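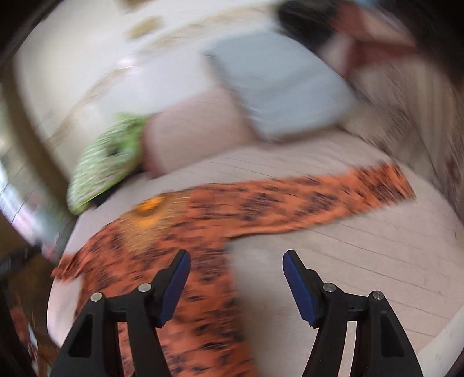
4. Laying out and folding the long cloth

Before this section you must have finished section 3 (washing and first ironing). If your Fika cloth is still damp, go back and wait. A damp cloth takes a fold very easily, but it keeps the wrong ones also.

You need: the cloth, a clean table, a tape measure and four flat weights. Small books are also good.

4.1 Wipe the table and let it dry fully. A light tabletop is the best choice, as loose threads are easy to see on it.

4.2 Put the cloth on the table with the printed side up. At this moment it does not need to be straight. An orange cloth with dark markings, like the one we use in this guide, may lie with a bend in it, one part going away to the side. You will correct this in the next steps.

4.3 Find the label end. Bring it to the left side of the table and put two weights on it, one at each corner.

4.4 Hold the free end with both hands and walk slowly to the right until the cloth makes one line. Do not pull. The cloth must lie by its own weight.

CAUTION: Pulling on one corner only will stretch the weave on the diagonal. This can not be repaired by ironing.

4.5 Put the other two weights on the free end. Smooth the cloth with your open palm, from the middle to the edges.

4.6 Measure the width in three places. It should be 80 cm everywhere. A difference of up to 1 cm is normal for hand-finished cloths. If it is more, take away the weights and repeat from 4.3.

Note: Please measure from edge to edge of the cloth and never from one mark to another. The print is not a grid and the marks do not repeat at regular distance.

4.7 Fold the long sides to the middle so that they meet but do not overlap. Press with the hand – not with the iron.

4.8 Starting from the free end, fold the cloth towards the label in steps of 17 cm. Keep the edges one over another. The last fold can be shorter.

4.9 Turn the packet over and put it in the cotton bag. For the Ekine bag, the label should look towards the opening. The Nam bag has no direction.

CAUTION: Do not close the folded cloth in plastic for storage. Strong colours can mark a light lining when there is no air.

Note: If you store the cloth for more than 11 weeks, open it once and fold it again with the lines in a new place.

If the cloth does not lie flat after step 4.5, please look at section 6, "Waves and corners".

Text of this section: Eun-ji Gil, Grorkow. Last change 15 January 2019.

11 comments
17 shares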